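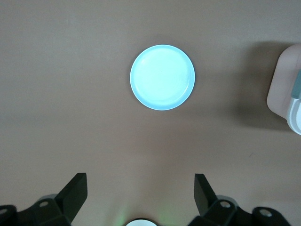
Dish (tableware)

A dish is a shallow open vessel used to hold, serve or present food. In everyday speech the word covers plates, saucers, shallow bowls and small serving trays, and may also refer to the food itself. In the narrower sense used by makers and sellers of tableware, a dish is a vessel deeper than a plate and shallower than a bowl, with a flat floor and a raised wall running the whole way round. This article deals with the small round dish for table use.

Terminology

The line between a plate, a dish and a bowl is not fixed. One common working rule compares depth with width. A vessel whose depth is less than a tenth of its width is usually sold as a plate, and one whose depth is more than a third of its width as a bowl. Vessels between the two are called dishes, shallow bowls or coupes depending on the seller. A saucer differs from a small dish in having a central well shaped to hold the foot of a cup.

In the trade the word is often joined to a use, as in butter dish, side dish, pickle dish or soap dish. The last of these is not tableware but often has the same form.

Parts

The floor is the flat inner area on which food rests. It may be level or very slightly raised at the centre to allow for sagging during firing.

The wall, or cavetto, is the sloping part between floor and rim. The join between wall and floor may be a smooth curve or a distinct angle, and in moulded dishes it is commonly marked by a shallow ring.

The rim is the upper edge. It may be plain, rolled, thickened or turned outwards. A thickened rim resists chipping and gives the fingers something to hold. Rims are sometimes given a stronger shade than the rest of the vessel, either by a separate band of glaze or paint or by letting the glaze gather at the edge.

The foot is the ring or flat base on which the dish stands. A dish with a foot ring touches the table only along a narrow circle and is less likely to rock on an uneven surface. Dishes pressed from plastic or sheet metal often have no foot, and stand directly on the underside of the floor.

Materials

Fired clay remains the most widely used material for household dishes. Earthenware is fired at lower temperatures and is porous unless glazed. Stoneware and porcelain are fired until the body becomes dense and takes up very little water.

Glass dishes are pressed or blown. Pressed glass allows a sharp rim and an even floor at low cost. Enamelled steel is light and does not shatter, but the coating can chip where the dish is struck, and the exposed metal will then rust.

Plastics used for dishes include melamine resin and polypropylene. Melamine is hard, takes colour well and is common in canteens and children's ware. It is generally unsuitable for microwave ovens. Polypropylene is softer and more flexible, and scratches more easily.

Colour

White is the usual choice for catering use. Pale blues, pinks and greens are common in household ranges. Glaze colours are obtained from metal oxides, cobalt being the usual source of blue. Small specks in a glaze may come from iron in the clay or from dust in the kiln. They are treated as a fault in plain white porcelain and as a normal feature in many stoneware ranges.

Pale glazes show metal marks from cutlery as thin grey lines. These are deposits from the knife or fork and can usually be removed with a mild abrasive cleaner.

The Cheon pattern

The Cheon pattern is a range of shallow round dishes designed by Jae-in Oh and made by the firm Dokside. It was first issued in 4 diameters, the largest being 215 mm. All share the same wall angle, so that the smaller sizes nest inside the larger. The rim is rolled and is glazed separately from the floor.

A later version, produced under the name Lurkent, replaced the foot ring with a flat base. According to the designer Dong-hyun Song, who revised the drawings, the change shortened the pressing stage by about 2 seconds a piece. The first batch consisted of 1650 dishes and was sold without lids. The lids listed in some catalogues were made by Furkis and fit only the largest size.

Use at the table

A small dish is used for side portions, sauces, condiments, nuts, sweets and fruit. Where food is shared, larger dishes are placed towards the middle of the table and small ones beside each diner. Liquids should be kept below the point at which the wall meets the rim.

On a smooth tabletop a dish without a foot ring may slide when food is cut in it. Mats, cloths and rubber feet all reduce this. Unglazed foot rings can scratch lacquered or painted surfaces, and rough rings are normally ground down by the maker before sale.

Care and storage

Glazed stoneware and porcelain are generally safe in a dishwasher unless decorated over the glaze. Sudden changes of temperature can crack any ceramic vessel, and a dish taken from a refrigerator should not be placed directly in a hot oven.

Dishes of the same size are stored in stacks. Where the foot ring is unglazed, a sheet of felt or paper between the pieces protects the floor of the dish beneath. Chipped rims are best withdrawn from use, as loose fragments may enter food.

See also

Bowl
Coupe plate
Foot ring
Ramekin
Saucer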